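Home | Install | Calibrate | Block Tasks | Logging | Troubleshooting | Back to top

Girkell Tabletop Pushing Kit: Set-Up Guide
Section 3. Running the Block Task 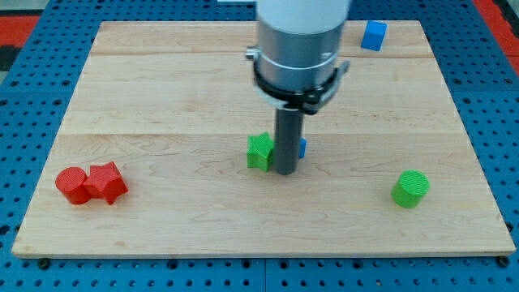

3.1 Before you begin

This section covers the pushing task used in the Salatby study, in which a policy learns to move blocks from typed instructions such as "push the green star to the red cylinder." The arm has a plain rod on the end of it. It cannot grasp, lift, pinch, or flip. If your research question involves any of those verbs, you want the Padia manual, which is longer.

You will need the arm mounted and calibrated (Section 2), a flat board, a set of colored blocks, and a person willing to type short sentences for an afternoon.

3.2 Placing the board

1. Set the board flat on the perforated bench, within reach of the arm. Wood is fine. A visible grain is fine too, although the early Salatby policies developed a suspicious fondness for knots until the training images were shuffled across several boards.

2. Run a fingertip along any glued seams. If you can feel one, so can a block, and it will stop there every time. Sand it or turn the board over.

3. Fix the board so it cannot creep. It will creep anyway. Check it at the start of each session against the corner marks you made in Section 2.4. If you did not make corner marks, go and make them now. We'll wait.

CAUTION: Do not drive fixing bolts up through the work area. A bolt head inside the pushing zone will be discovered by the rod at full travel speed.

3.3 Fitting the rod

1. Press the stop button and confirm the status light is off. "I'm pretty sure I pressed it" is a different procedure and is not supported.

2. Slide the rod into its mount and tighten the clamp evenly on both sides. Tightening one side all the way first gives you a rod that points somewhere interesting.

3. Release the stop and jog the arm down slowly until the tip sits 3 mm above the wood. Use a feeler gauge. A folded business card has been used, and the results were published, and the authors have since replied to several letters.

4. Save this height as PUSH_Z.

5. Jog to each corner of the board in turn and check the gap again. If it changes, the board is not level with the arm. Shim the board and repeat from step 3.

NOTE: Higher than this and the rod may ride over a tipped block. Lower, and it plows a groove. The groove then becomes a feature of your dataset.

3.4 Setting out the blocks

1. Choose your blocks. Each one should be nameable by color and shape alone: red star, green cylinder, blue cube. Repeating a color or a shape is encouraged. If there is only one star, the policy can ignore the word "green" for the rest of its life and still score well.

2. Scatter the blocks by hand, or run

 scatter --episode new

and put them where the overlay tells you. We recommend the overlay. People believe they scatter at random, and what they make is a tidy ring with a gap where their elbow was.

3. Allow some blocks to touch. Touching pairs are hard, and a policy that has never met one will treat it as a single large block with two names.

4. Keep blocks clear of the rod's start position. If the arm comes down on top of one, the force limit will trip and you will have to begin the episode again.

3.5 Recording an episode

1. Type one instruction. Keep it plain. The Mokoena language encoder was trained on ordinary requests and handles "gently nudge" well. It handles sarcasm by doing exactly what you said.

2. Press RECORD, then push with the hand controller. Use short strokes against the middle of a face. With the stars, push into the notch between two points; pushing on a point spins the block, and you will spend the episode chasing it across the board.

3. End the episode when the goal is met or after 22 seconds, whichever comes first. Do not keep going because you were nearly there. Everyone was nearly there.

4. Label the result SUCCESS or FAIL. There is no third label. Requests for one are received regularly and read with sympathy.

5. Leave the blocks where they ended up and type the next instruction. Reset only when a block has left the board or the layout has become hopeless. Carrying on from a messy state was the single most useful change made during the Salatby work: policies trained this way recovered from their own bad pushes far more often than policies trained only on fresh layouts.

CAUTION: Keep hands off the board while the arm is live, including when a block is a hair's width from where you want it. Helping the block is dangerous, and it also ruins the data.

3.6 Evaluating a trained policy

1. Load the checkpoint and set the speed limit to LOW for the first 2 episodes. New policies are confident.

2. Give the same instruction from several layouts, then several instructions from the same layout. The second test is the one that hurts. A policy that pushes the same block whatever you type has learned your habits and none of your words.

3. Log every episode, including the embarrassing ones. The logger saves them whether you like it or not, so the only thing you can leave out is the note explaining what went wrong.

4. When finished, raise the rod to PARK before cutting power. Some arms sag a little when the brakes engage, and the rod is directly over the wood.

If the arm pushes the correct block in the wrong direction, see Section 2.6, Camera Mirroring. If it circles a block without touching it, see Section 5.2.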